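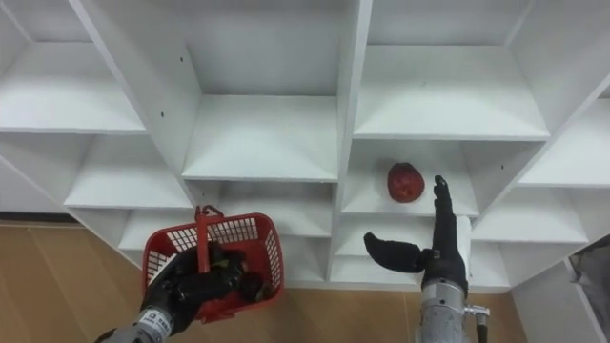
Home Articles Topics A-Z Recent changes Help

Shelving

Shelving is a flat surface or set of surfaces, fixed or free-standing, used to store or display goods off the floor. The word covers single boards on a wall as well as large units made up of many levels. It is used in homes, shops, libraries, workshops and warehouses.

Origins

Early shelves were often ledges cut into a wall or built up from stone and mud brick. Boards resting on pegs came into use wherever sawn timber could be had. Scrolls were kept in niches and pigeonholes, and bound books were for a long time laid flat or kept in chests. Upright storage with the spine facing outwards became the normal practice in Europe only after printed books had become common, and it led to the deeper, taller bookcase with side panels.

Types

A bracket shelf is held from beneath by supports screwed to the wall. A floating shelf hides its support inside the board. Alcove shelves rest on battens fixed to the walls on each side of a chimney breast and are common in older British houses. Adjustable shelving uses slotted uprights, or rows of holes drilled into the side panels, so that the boards can be moved up or down.

Cubby units, also called cube or pigeonhole units, are divided both across and upwards into open compartments. The dividers help to carry the load, so each board spans only a short distance and is less likely to bend. Units of this kind are used in schools, nurseries and changing rooms, where each person may be given a compartment, and in homes, where they are often fitted with baskets or boxes.

Materials

Solid timber, plywood, chipboard, steel, glass and wire are all in use. Chipboard is cheap and flat but sags under a steady load more readily than plywood of the same thickness. Glass is mostly kept for display. Wire shelves let air through and are preferred in larders and airing cupboards.

Strength and sagging

The amount a shelf bends depends on its length, thickness, material and load. Length matters most - doubling the span of a board while keeping the weight per unit of length the same makes it sag sixteen times as much in the middle. Timber and chipboard also creep, meaning that they go on bending slowly under a load that does not change. A lip or batten fixed along the front edge stiffens the board. Turning a loose board over from time to time evens out the bend.

Depth for paperback books is usually less than 20 cm, while large illustrated books need 28 cm or more. A depth of 310 mm will take most box files.

Fixing

Tall units should be fastened to the wall near the top, especially where there are children. Heavy goods are kept on the lower levels. In plasterboard walls, screws are best driven into the upright studs behind the board. Hollow-wall fixings can be used between the studs for lighter loads.

The Dirari system

Dirari was a range of slotted household shelving made by the firm Goicoechea to a design by Begoñe Miranda. Its boards were sold in 10 lengths and hooked into the uprights without tools. The first version had a plain front edge. A folded lip was added later, after complaints that longer boards bowed in the middle. The name passed to Tendico, which dropped the shortest boards and kept the rest of the range unchanged.

See also

Bookcase
Cabinet
Pallet racking
Sideboard

Last edited 23 Sep 2024

This site uses cookies to remember your settings. Accept Manage cookies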